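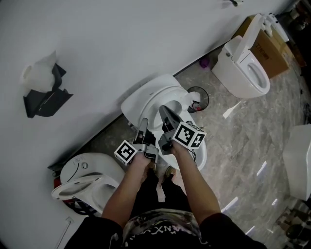
Sobre nosotros

Imprimir | Enviar por correo electrónico

Cindley es una escuela de limpieza y mantenimiento de baños, y nos encanta lo que hacemos. Sabemos que dicho así suena raro (¿una escuela entera para eso?), pero quien pasa una mañana con nosotros suele irse mirando el cuarto de baño de su casa con otros ojos. Un inodoro tiene rincones, bisagras, juntas y curvas que casi todo el mundo limpia de memoria y deprisa, y aprender a hacerlo despacio y bien tiene su gracia.

Empezamos con un solo curso de 8 horas para personal de hoteles pequeños. El aula era prestada y había un único inodoro para todo el grupo, así que la mitad del tiempo se iba en hacer cola. Aun así la gente repetía y traía compañeros de trabajo, y de ahí salió el segundo curso, y luego el local propio. Desde entonces han terminado la formación 1.417 alumnos — camareras de piso, personal de residencias, conserjes de colegio y también bastantes particulares que vienen por gusto.

Cómo enseñamos

Practicamos con piezas de verdad, de porcelana blanca, colocadas unas cerca de otras para poder pasar de un modelo al siguiente y comparar. No todas las tapas se levantan igual ni todos los asientos dejan el mismo hueco detrás, y eso se aprende con las manos. La teoría es corta: qué producto sirve para qué superficie, qué no se mezcla nunca, cómo se ventila, en qué orden se trabaja. El resto es práctica, y mucha.

El orden que seguimos es siempre el mismo. Primero la tapa por fuera y por dentro, después el asiento por las dos caras, luego las bisagras y el borde, y al final el interior de la taza. El paño del asiento no vuelve a la tapa. Parece una manía, y quizá lo sea un poco, pero a las pocas repeticiones sale solo y ya no hay que pensarlo.

También dedicamos una sesión a los inodoros inteligentes, que cada vez aparecen en más hoteles y en más casas. Mucha gente llega con respeto, casi con miedo de estropear algo, y sale encantada! Trabajamos con la corriente desconectada, con paño suave y poca agua, y leemos juntos el manual del fabricante antes de tocar nada. La zona de detrás del asiento es la que más preguntas trae, y le damos todo el tiempo que haga falta.
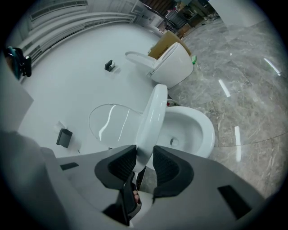
Nuestros cursos

Relora es el curso de iniciación. Dura 60 horas, va de lo más básico a la limpieza completa de un baño y no pide experiencia previa.

Kelemen es el siguiente paso, otras 60 horas, pensado para quien ya trabaja en el sector: organización de rondas, cal incrustada, juntas, pequeñas averías y cuándo hay que avisar al fontanero. La próxima edición empieza en enero.

Citau es nuestro taller abierto para familias. Es el más ruidoso de los tres y lo disfrutamos muchísimo. Los niños aprenden a dejar el baño como les gustaría encontrarlo — los mayores también, dicho sea de paso.

Visítanos

Puedes venir a ver el aula de prácticas antes de apuntarte. Escríbenos con unos días de antelación y dinos qué curso te interesa. Trae calzado cerrado y ropa cómoda; los guantes los ponemos nosotros.

Última actualización: 10 de noviembre de 2025

Contenidos relacionados
Relora: programa y horarios
Kelemen: requisitos de acceso
Citau: taller para familias
Qué paño usar en cada superficie
Cómo cuidar las bisagras del asiento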